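How to Refresh a Tired Wooden Tabletop in an Afternoon

By Serena Caruso

I love a wooden table that gets used. Homework, bread dough, board games, the mail - all of it lands there, and after a few years the top starts to look flat and a little gray. The good news is that most tables in this state don't need stripping or a belt sander. They need a good cleaning, a very light sanding and a fresh thin coat of finish, and you can get through all of it between lunch and dinner if your table is a normal size.

I've done this on our kitchen table, my sister's desk and a thrift store find I still can't believe I got so cheap. Pale woods are my favorite to work on, because the grain comes up so beautifully once the grime is gone!

What you'll need

Mild dish soap and warm water
Lint-free cotton cloths (old T-shirts are great, cut off the seams)
Fine sandpaper, 320 grit, and a cork block
A gray non-scratch finishing pad
Mineral spirits
A water-based wipe-on finish in satin
Painter's tape
A lamp you can move around

First, find out what you have

Put a drop of water somewhere out of the way, like a back corner, and leave it for ten minutes. If it beads up and wipes off clean, there's still a sound finish on there and this method is for you. If it soaks in and leaves a dark spot, the wood is bare or oiled. For an oiled top, clean it gently and use a fresh coat of oil in place of the wipe-on finish.

Check the edges as well. If you can see a thin face layer glued over something else, you have veneer. You can still do everything on this page, but go extra easy with the paper and stay away from the corners.

Step 1: Wash it

Clear the table completely. Mix a small squirt of soap into a bowl of warm water, wring your cloth out until it's barely damp, and wipe in the direction of the grain. Change the water when it turns cloudy (mine always does, and I always think it won't). Go over everything again with a cloth dampened in plain water, then dry it right away.

Sticky spots that laugh at soap usually give in to a little mineral spirits on a rag. Open a window for this, and lay the used rags flat outside to dry before you throw them away.

Step 2: Look at it under a low lamp

This is the part I get excited about. Set the lamp on a chair so the light skims across the top. Scratches and rings that were invisible from above will jump right out. Mark them with little bits of painter's tape.

Spend a minute on the grain while you're down there, too. On a flat-sawn board the lines make those tall rounded arches people call cathedrals, and you may spot a tiny knot with a darker ring around it. Leave those alone! I once rubbed away at a pin knot for five minutes thinking it was dried oatmeal.

Step 3: Sand lightly

Wrap the paper around the block and make long, even strokes along the general run of the grain. Where the lines swirl or curve, don't try to follow them, just keep going the length of the board. You want an even, dull surface and a bit of pale dust. Three passes is usually plenty. If you start seeing color changes, stop, you're going through the finish.

Vacuum with the brush attachment, then wipe with a clean, barely damp cloth and let it dry.

Step 4: Wipe on the finish

Pour a little finish into a shallow dish. Fold a cloth into a pad, dip it, squeeze it out and wipe from one end to the other in overlapping strips. Keep the coats thin - a puddle will dry as a puddle. Once you've passed over a strip, leave it be, even if you see a streak.

Let it dry as long as the can says, rub it very lightly with the gray pad, wipe off the dust and do it again. I put three coats on the kitchen table and two on the desk.

Step 5: Wait (sorry)

It'll feel dry by evening, but finish keeps hardening for days. I did ours on a Tuesday and we ate on our laps until the weekend. No hot mugs, no tablecloth and no heavy fruit bowl until the full cure time on the label has passed.

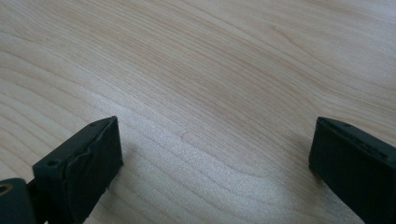 Curving grain on a pale wood surface, with one tiny oval mark in the figure.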